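News from the Plolbridge Seed Library

Well, friends, we have made it to February, and if you're anything like me you've already read the seed catalogs twice and started a third time with a pencil in hand. The returns from last fall are finally sorted, and we have 1449 packets ready to go home with you, including a good supply of the Flindden pole beans that so many of you asked after (I didn't get any myself last year, so I understand the disappointment!).

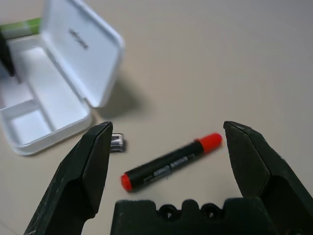

Efraín Ccori will be back on Tuesday evening to talk about starting peppers indoors, which he has been doing in his Milell kitchen for more than 10 years. He starts his seeds earlier than I would ever dare to -- and yet his plants come out stocky and green, while mine lean over like tired old men. Bring your questions, and bring a clean yogurt cup or two if you'd like to take a few seeds home already planted. 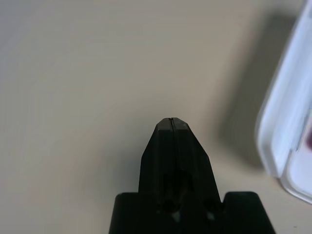
We could still use envelopes, the small paper kind, and any spare labels you have in a drawer. If you borrowed tomatoes last spring and forgot to save seed, please don't stay away on that account. I forgot too, and I write the newsletter. Doors open at half past six, and Tello Bakery is sending over a tray of their corn rolls.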